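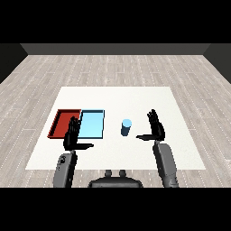
*Grey plank floor, dark walls (render)*

**Fallel ward by-election: anyone else voting?**

**stirix_lane** wrote:
Polling cards came through this morning for the Fallel council seat, Wednesday, March 23, 2022. 4 candidates, which is more than we had last time, and I still haven't had a leaflet from two of them. Is it worth me going to the hustings or will it be the usual shouting about bins?

**mugoftea272** wrote:
Go! I went to the last one and quite enjoyed it (bring a cushion, those chairs are murder). My big question is the bus to Filtia. The last councillor promised us an evening service and we got a new timetable with fewer buses on it.

**oldquarry** wrote:
The ward councillor can't do a thing about the bus. It's a county matter. I do wish people would stop asking candidates about stuff they've got no say over, because then they all promise it.

**mugoftea272** wrote:
They can still write letters and make a nuisance of themselves, can't they? The one before last did and we kept the Saturday run.

**oldquarry** wrote:
We kept the Saturday run because the operator wanted it. But fine, ask away.

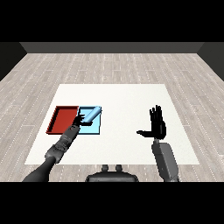

*Red tray and light blue tray on the white mat (render)*

**pebbledash_fan** wrote:
Last time this seat was won by 11 votes, so please don't stay at home, whoever you fancy. I was a teller outside the polling station and it was dead all afternoon. You could have heard a pin drop until the school run.

**stirix_lane** wrote:
11?? I had no idea it was that close. Right, I'm going. Does anybody know if it's still at the hall on Bùi Road? My card says the library.

**pebbledash_fan** wrote:
Library if you're north of the main road, hall if you're south. Go by the card.

**kettleon** wrote:
I'll be spoiling mine again. Not one of them has knocked on a door down our end and I'm not rewarding that.

**oldquarry** wrote:
Then email them and tell them that! A spoilt paper goes on a pile and gets counted as a spoilt paper.

**kettleon** wrote:
I did email. 2 replies, and one of those was an out of office.

**mugoftea272** wrote:
Ha, well, vote for the other one then. Hustings is 7.30 by the way, doors at 7, and you can send questions in beforehand. I've sent the bus one, sorry oldquarry.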